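Candlesticks, again

My sister Freya Holroyd says I have a candle problem. I say I have a shelf problem, and the shelf is finally getting sorted! It's the little white one with all the holes in the top, and I've been fussing over what goes on it ever since September.

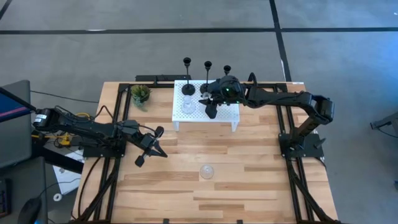
Black holders along the back, succulent off to the left.

The black ones are easy. They're tall and plain and they look good in a row (I tried a zigzag at home once and it looked like a bus line). Glass is trickier. I love the ribbed kind, but it disappears against anything pale, so I wanted it right up against the black
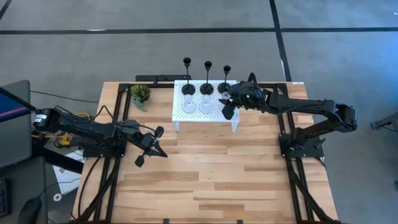
and not off on its own somewhere, which is how I had it last winter. I also keep going back and forth on the plant. Spiky green next to all that black and clear is nice — maybe a bit lonely? Freya votes for moving it to the kitchen. Freya can get her own plant.

The other option is skipping the shelf and mixing black and glass right on the wood. You get to see those wavy rims properly that way. 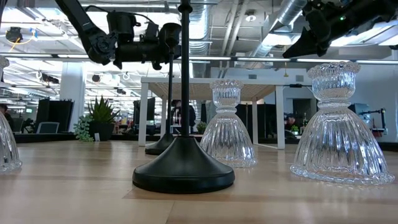
What I'm burning this week

Plain white tapers, 8 inches, unscented. I'll do tealights next.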